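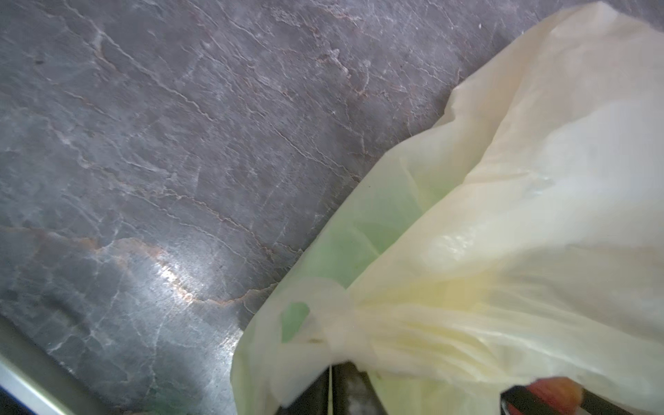
Plastic bags are the meanest objects we worked with all year, and I mean that with a lot of love! Our project, Honameo, set out to get two robot arms to open and unpack a bag of groceries together, and the fault this report covers came straight out of how a bag behaves when something grips it. A cube stays a cube when you pick it up. A bag like the pale yellow one, with its handles pulled into a knot and a greenish layer of plastic showing through the top one, has folds that go every which way, and the film can drape right over the gripper fingers before they have closed on anything. Add the glare coming off the polished stone and you have a target that looks different from every angle. We knew all this going in. We spent our worrying time on whether the arms could find the handles, and far too little on what each arm would do if the other one lost its hold.

The short version of what went wrong: during a two-handed pull, one gripper lost its handle, that arm stopped as it should, and the other arm kept going. It kept going for 1380 milliseconds. That doesn't sound like much until you are standing beside it.

How the system works

Both arms are bolted to the same base rail at the front of the cell, and each has its own controller. A program on our desktop computer, which we named Collet (after the part that holds a tool in a lathe, because it holds everything together - mostly), sends both controllers their targets. Each arm looks after its own joints and its own gripper. Collet looks after the timing, so that the two of them arrive at the handles together and start pulling together.

The pull is the fun part. Each gripper pinches a handle, Collet checks that both grippers report a hold, and then the two arms move apart slowly until the mouth of the bag opens. At the end of the pull they hold position, and the program decides what to take out first. A gripper reports a hold if its fingers stop before they are fully closed. With a pepper or a bun, this works great. With a layer of thin film, the difference between "holding a handle" and "holding nothing" comes down to a few counts on the finger encoder, and that was the first crack in our plan.

The second crack was that the stop rules lived in two places. If an arm saw its own fault, its controller stopped it at once and sent a message to Collet. Collet was then supposed to tell the other arm to stop. We wrote both halves, we tested both halves, and we never tested them together while the arms were in the middle of a pull.

What happened

It was in September, late in the afternoon, on a full bag with handles that had been twisted up. The approach went well and both grippers reported a hold. I was on the keyboard and Ivars Kairys was at the side of the cell with a hand near the stop button, which is our rule for any run with both arms live.

Partway through the pull, the left gripper lost its handle. Its fingers snapped shut, the controller saw the jump, and the left arm froze. The right arm carried on toward its target with the bag swinging from one handle. The groceries shifted, a bun rolled out onto the floor of the cell, and the bag dragged across toward the right wall. We keep a black rack of wire hooks on that side, and the bag came close enough to brush one of them.

Ivars hit the button, but when we lined up the log afterward we could see that the right arm had already reached its target and was holding still by then. The button worked fine. The arm had simply finished its move first.

No one was hurt and nothing broke. The part that bothered us came up while we were writing the incident form. When the left arm froze, it looked from the outside as though the whole cell had stopped, and Ivars said his first instinct had been to reach in for the bun. He didn't do it. We wrote it down as a near miss anyway, and our supervisor at Hallemgate agreed that it was one. Two-arm runs were off until we could explain it.

Finding the cause

We had a favorite theory right away, which was network delay, and we wasted two evenings on it. The network was innocent. The stop message from the left controller reached our computer almost immediately every single time we tried it.

What took so long was Collet itself. During a pull, the program sat inside a function that sent the right arm a smooth path and waited for the arm to report that it was done. Messages from the left arm were placed in a queue. The queue was read when the function returned. So the stop message was sitting there, received, correctly formatted and completely ignored until the right arm had finished what it was doing. Our 1380 milliseconds had nothing to do with reaction time. It was just how much of the path was left! On a longer pull it would have been longer, and that was a fairly sobering thing to see on the screen.

Then we went back through the old logs to see if it had happened before. We had over 900 two-handed pulls saved from the spring and summer, and Ivars wrote a little script to look for any run where one arm had faulted and the other had moved afterward. It found nine. In most of them the second arm had been so close to the end of its path that you would have needed the log to notice. One had been marked in our notebook, in my handwriting, as "bag slipped, fine."

I learned more from that notebook entry than from the rest of the project. The information was there for months. We were so excited about getting the bag open that we read a safety fault as a grasping problem.

The grip side of the problem

The stop delay was the dangerous part, but the lost handle deserved its own look. We ran the left arm alone on an empty bag with the handles tied, then loose, then loose and flattened, and saved the finger position each time. With the handles tied, the fingers often closed on a ridge of twisted film next to the knot. That gives a lovely solid reading. It also lets go as soon as you pull, because the ridge unrolls.

So our check was asking the wrong question. It asked whether there was something between the fingers, and we needed to know whether that something would stay there under load. The answer was a tug test: after both grippers report a hold, each arm in turn makes a tiny, slow pull and the program watches whether the finger position changes. If it changes, both grippers open and the arms back off. It makes every run slower and I love it anyway.

Changes we made

The stop now goes through a wired line between the two controllers. If either arm faults, the line drops and both stop, and Collet finds out afterward. The software stop is still there as a second layer, but it runs in its own thread and doesn't wait for anything.

We also split the pull into short segments. The arms get permission for one segment at a time, and without permission they hold where they are. The motion is a bit less pretty than it was. You can hear it, too - a faint ticking from the joints as each segment hands over to the next.

Last, the rule about reaching in has changed. A still arm doesn't count as a stopped arm anymore. Hands stay out until the button has been pressed and the person at the keyboard has said "clear" out loud.

Getting back to full bags was a great moment. With a bright red pepper riding at the top of the opening, a bun and a peach next to it, and a gripper on each handle, there is a real load between the arms, and this is the state in which a one-sided stop matters most. We forced faults on purpose in this position, first on the left arm and then on the right, by sending a fake finger jump to the controller. 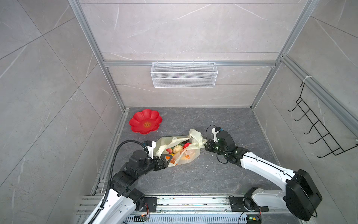 Results so far

Every forced fault has stopped both arms. The leftover motion is now just the braking distance, too small for us to see by eye, so we go by the joint logs. The tug test catches nearly all of the bad holds near a knot. It misses some where the film has folded over several times and grips well during the little tug, then slides under the full pull. When that happens the stop line does its job, and the bag sags a little and stays put.

We also moved the end point of the right arm's pull farther from the wall. The rack of hooks stays, partly because we use it and partly because moving it would mean redoing the collision model.

What is left to do

The tug test needs a better threshold for thick folds. Ivars wants to try reading motor current in the fingers along with position, and I think he's right, although the current signal is noisy and we will have to filter it. The log script should run by itself after each session and flag any motion after a fault, so we don't depend on one of us feeling suspicious. And the forced-fault test goes on the startup checklist, before the first bag of the day, with both people signing the sheet.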